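Right, thread time. I've had three people message me asking how the "wear what you own" thing is going, so I'm putting it all in one place and then you can all leave me alone (lovingly). 1/10

Quick recap if you missed it. Back in November I told my sister-in-law Dilani I could go until spring without buying a single item of clothing. She laughed for quite a long time. We bet a curry on it. 2/10

Rule one: socks and pants don't count. Rule two: gifts are allowed but no hinting. Rule three was added by Dilani after I "borrowed" a jumper from Tharindu and kept it for 16 days. Borrowing now has a limit of 2 nights. Fair enough. 3/10

First thing I learned is that I own SO much blue. I'd have told you I was a colourful dresser! I am not. I'm a navy person with the odd brighter navy.

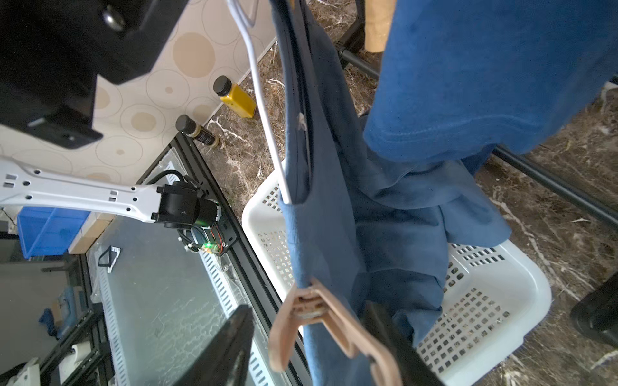
Dark blue, other blue. A whole personality on hangers.

4/10

The hardest bit has been my phone. I used to scroll the Zineo sale at 11pm like other people read a book. Took the app off, then found myself looking at their website in the bath. So I've unsubscribed from that as well, and from Flavel, and from a shoe place I don't even remember joining. 5/10

Rizwan at work asked if it's saving me money and yes, a bit, but I've spent a chunk of it on getting things mended. There's a lady at Onyshchenko (the alterations place behind the bakery) who took up two pairs of trousers and put a new zip in my big coat. The coat feels brand new. I've had it since uni!! 6/10

Biggest surprise though is mustard. I'd written it off completely, somebody once told me it made me look poorly and I just believed them for years. Started wearing it with jeans and I've had more nice comments than I ever got for anything in the sale. 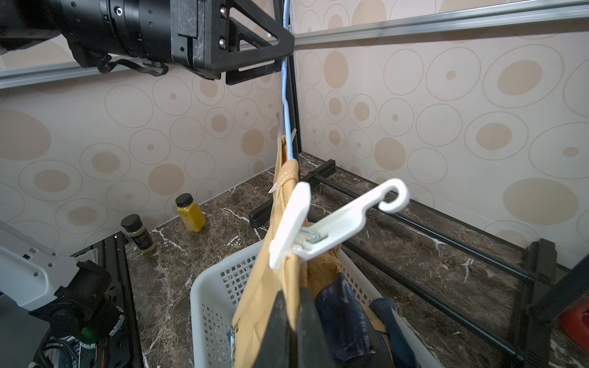
Justice for mustard.

7/10

Things I've missed: that little buzz when a parcel comes. Having something new for a wedding (wore the green dress again, Tania said "oh I love that one" and that was the end of it, all that worrying for nothing). Pyjamas. My pyjamas are in a state and I'm still arguing they count as underwear. 8/10

Things I haven't missed: returns. Queueing at Pundier with a bag of stuff that didn't fit, trying to find the email with the barcode while the person behind me sighs. Don't miss that one bit.
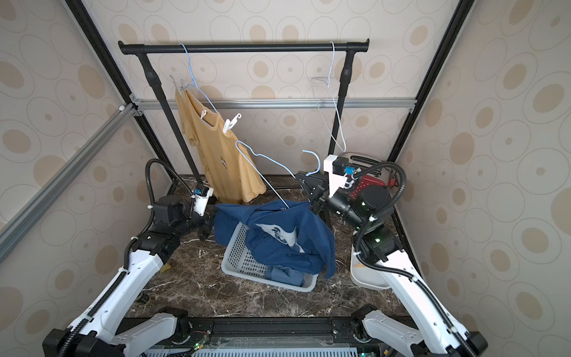 IF YOU FANCY TRYING IT

Pick an end date before you start. Tell someone who'll be smug if you fail. Turn all your hangers round the wrong way and only turn one back when you've worn what's on it, Dinesh Gamage put me on to that and it's a bit brutal. Find a mender before you need one. 9/10

I've got 5 weeks left and Dilani has gone very quiet about the curry. I'm having the lamb. Will report back, and if anyone wants to gift me some pyjamas (NOT a hint, Dilani, I know you read these) my birthday's coming up. 10/10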